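The toads are moving again, and this year they have company

16/10/2024

If you drove the Kirner road last week after dark and wondered why a bunch of us were out there in headlamps, walking bent over like we'd lost our keys, it was for the salamanders. The fall rains came early, the ground is soft, and everything with four legs and damp skin has decided it's time to cross from the Hosano side to the woods.

I went along for the first big night and came home with mud up to my knees and a grin I couldn't get rid of. By the time we packed it in, the group had carried 154 animals over the road! Mostly toads, a good number of spotted salamanders, and a few tree frogs that really did not want to be helped.

The way it works hasn't changed. You walk the shoulder slowly, you spot something, you pick it up with wet hands (dry hands are rough on their skin), and into a bucket it goes. Then you cross when the road is clear and let everybody out on the side they were already facing. Please don't turn them around! They know where they're headed, even when it looks to us like they've got it wrong.

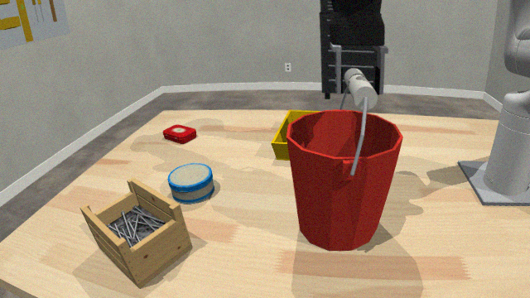 A red bucket with a wire handle, standing upright.

Nicanor Godoy has been running the crossing nights since the old culvert collapsed, and he told me the salamanders are the real surprise. "We used to get a handful," he said while we waited out a shower in his truck. "Last fall we were happy with 60 for the whole season, and I thought that was a good year." He thinks the ponds at Barrientos have a lot to do with it. They were dug out in June two years back, and the fish that used to eat most of the eggs are gone. I'm no biologist, but there were certainly plenty of small ones on the road, and small ones mean somebody's been hatching.

The town wants numbers, by the way. There's been talk of putting a proper tunnel under the road, the kind with a low fence on each side that steers the animals in, and nobody is going to dig up pavement on my say-so. Zhuoran Kong keeps the tally, and she is strict about it — species, time, which side, alive or not. She made me go back and check a toad I'd called "medium, brown."
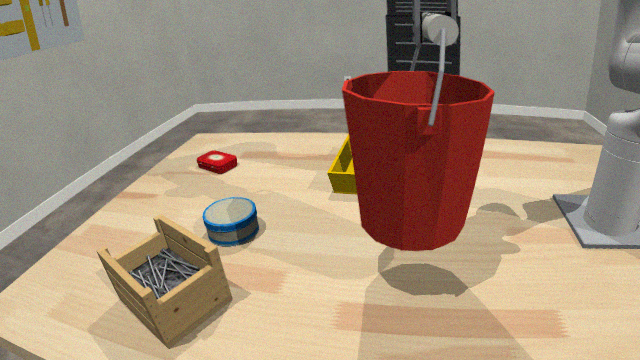
She also reminded me that the dead ones count too. It's the sad part of the job, and on the stretch by the Prosen farm stand there were more of them than I'd like to write down. Cars come off the hill fast there. A toad sitting on wet pavement looks a lot like a leaf, and I say that as a person who spent a good long minute trying to rescue a leaf.

So here's the ask for drivers. On warm, rainy nights, from dusk until up to 2,000 yards past the farm stand, take it slow. If you can put off the trip until morning, even better, because most of the crossing is done well before sunrise. And if you see headlamps, give us some room. We've got reflective vests on, but we're also looking down most of the time, which isn't the smartest way to walk along a road.

There's been a bit of grumbling about closing the road completely on the wettest nights. I can see both sides. The folks up at Hosano have only the one way out, and an ambulance can't wait for a frog. Nicanor would settle for a temporary speed sign and some cones, and he's asked the county about it. As of this morning he hadn't heard back.

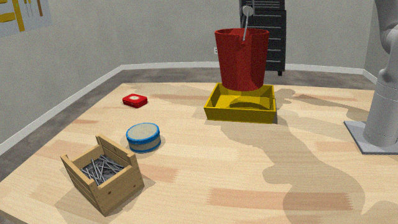

We could use more hands, too. Kids are welcome with a grown-up, and they're better at it than we are (they're closer to the ground, and they don't complain about their backs). Bring a flashlight, boots, something bright to wear, and a bucket with a little height to it, as the tree frogs climb. Leave the hand lotion and the bug spray at home. Amphibians soak up whatever's on your skin, and bug spray can kill them.

The next walks will be called on short notice, whenever the evening stays above 50 or so and the rain looks steady. We meet at the pull-off across from the Barrientos gate, and there's parking for five cars if everyone squeezes in. Zhuoran has the sign-up sheet and will text you by late afternoon if it's on. I'll be there with my boots on, and I've promised to learn the difference between a leaf and a toad. 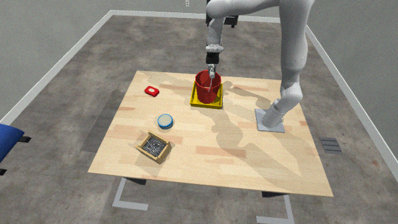
Wood-topped table and white robot arm.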